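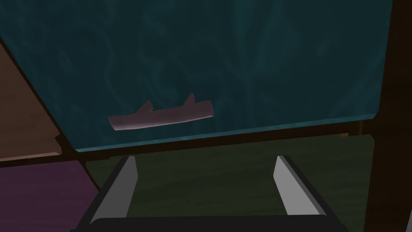
Figure 1. Open gripper in the simulation, with the small mauve object lying on the teal surface.

Who Puts the Things Back? Robot help with room preparation at Pekmont
Project report by Aurelia Fuchs and Kha Ninh

1. Introduction

Pekmont is a company that rents furnished rooms to people who stay for some weeks or months. Between two guests the room must be prepared. The cleaning itself is only one part of this work. The other part is called "resetting" by the staff, and it means that each thing which the guest has moved goes back to its place: cups, bowls, clocks, small objects from the drawers. At Pekmont 23 people do this work, most of them in part time.

The company is considering a two-armed robot for the resetting. Our supervisor, Dr Tạ, proposed that we study this plan from the side of the employees. We had two tasks. Kha Ninh prepared the simulation and ran it, and Aurelia Fuchs made the interviews with the staff and wrote down how their day is organised at present.

2. How the work is done now

A resetting worker receives a list at 10 in the morning and goes from room to room with a trolley. The list says only which rooms, it does not say what is wrong in them. The worker looks, remembers how the room should be and corrects it. New employees need a long time to learn this, and they usually walk with an older colleague in the beginning. Several persons told us that they like this part of the job more than the cleaning, as it is quiet and one can decide the order alone. On the other hand, the bending down to low drawers was the complaint which we heard most often. One woman said she opens the lowest drawer with her foot and knows that she should not.

3. The simulation

We used the simulation program Tosira, which our department already had. In total we made 197 runs. A run was started by an operator, who chose one object and the place where it had to go, and it was stopped when the operator was satisfied or when the time was over.
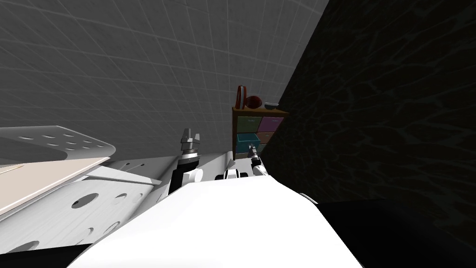

For the staff the most important question was what they would have to prepare before the robot can begin. We discussed this with them while looking at the simulated room. A person would clear the top of a drawer unit without thinking much, but for the robot somebody has to decide first if the mug, the red fruit and the grey bowl on top belong there or not. The fruit gave the longest discussion. Is it left by the guest, so it should be thrown away, or is it a decoration of the house? The workers answered such questions immediately, but they did not always give the same answer. In our opinion this knowledge should be written down before any machine is bought, also for the good of the new employees.

The second question was about the low drawers. Here the wishes of the staff and the plan of the company go together quite well. Almost everybody we interviewed would give the low drawers to a robot tomorrow. They were less willing to give away the upper surfaces, where the guest sees the result first when he enters, and where

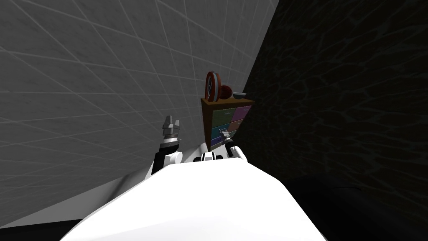 a small mistake is noticed and reported with the name of the worker. At present the worker signs a card for every room. If the robot does a part of the room, it is not clear who signs. The shift leader thought that the worker should still sign for everything – the workers found this unfair, and we agree with them.

4. What changes for the people

The plan of Pekmont includes a new role, called "room operator". This person stays in one place, chooses the tasks on a screen and watches. The role would be paid better. However, it needs good reading of English, and a part of the staff is afraid of this. We recommend that the company offers the course during paid hours, and that the role rotates, so that one person does not sit at the screen for the whole shift.

We could not study the noise, or how a guest reacts when he comes back early and meets the machine in the room. The interview questions are in Appendix B.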